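4.2 桌子、椅子和过道：共用工作间里的东西怎么摆

写这一节之前我跟 Itziar Lozano 争了好几次，她觉得家具不值得单独写一节，我觉得太值得了（最后她让步了，条件是我自己写）。

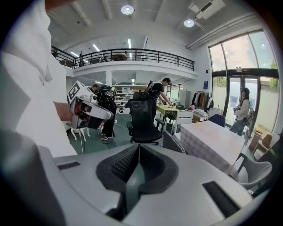

图3 共用工作间一角：黄绿色桌子、白色抽屉柜、黑色网布办公椅，远处为储物架与挂衣架。

先说桌子吧。我们去调查的这间屋子在 Clusalport 的一层，上面还有一层楼板挑出来，所以靠里的地方天花板偏低，架子基本都塞在那底下。我第一次去的时候满脑子都是“储物不足”这个假设，访谈提纲也是照着这个写的，结果聊了一圈，大家抱怨最多的居然是桌面高度！图3里那个穿黑T恤的年轻人就是俯着身子、两手伸到桌面上的姿势，这种姿势我在观察笔记里记了一遍又一遍。站着干活的人嫌桌子矮，坐着干活的人又说刚刚好，同一张桌子两种评价，我在第5节会再回来讲这件事。

桌子旁边紧挨着抽屉柜，这个搭配我个人非常喜欢。Hugo Cuesta 在他的日志里写，小东西用完顺手往抽屉里一丢，桌面就能一直空出来。可是翻到后面几页他又写，抽屉里已经乱得找不到东西了（我看到这里笑出了声）。所以抽屉柜到底算整理还是算藏起来，我们组内到现在也没有统一意见。编码的时候我把两种情况分开记，Elsie Hartley 把它们合在一起记，后来对照编码表才发现，这也是我们俩一致率偏低的主要来源。

再说椅子。带轮子的办公椅在这种屋子里简直有自己的生活，谁都可以推，推完谁也不管它停在哪儿。图3里的椅子靠背很高，五爪底座，停在站着的人旁边。在343条观察记录里，我们给“椅子位置”单独设了一个代码，本来只是试试看，没想到它成了全表里最好用的一个：椅子停在哪儿，人就从哪儿绕。Kayode Akpan 建议在地上贴胶带给椅子划个“车位”，我们在八月试了14天，前几天大家还挺配合的，后面就又随意起来了。这部分数据我还是保留了，放在附录B。

地面也得提一句。深绿色的地面上有几根细线横过去，受访者对线的态度比我预想的宽容得多，很多人说走熟了就不看脚下了。我自己倒是每次都低头（大概因为我是外人）。Unai Cifuentes 认为应该把“熟悉程度”当成一个独立变量，我同意，但这次的样本撑不起来，只能留给下一轮。

最后是靠墙的那一片。白色的架子上放着盒子和各种白色的杂物，天花板上有一条灯带照着，再往右是一排挂着的衣服，白的、米色的、棕褐色的，还有深色的。按我们原来的分类法，衣架属于“个人物品区”，架子属于“公共物品区”，听上去很清楚对吧？可是访谈里一问到界线在哪儿，每个人指的地方都不一样。有人说外套挂上去就等于占了那面墙，也有人觉得衣架本来就是大家的。问卷发了200份，其中关于归属的那道题空着没填的特别多，我猜是题目问得太死了，选项里根本没有“看情况”。下一版问卷（Sakirine 那边会一起用）已经改成开放题。

还有一点是后来补上的：我们一开始只画平面图，画完才意识到平面图上看不出架子有多高、桌子有多矮，于是又补画了立面。如果有人想重复这个调查，建议第一天就两种都画，不然像我一样返工会很痛苦。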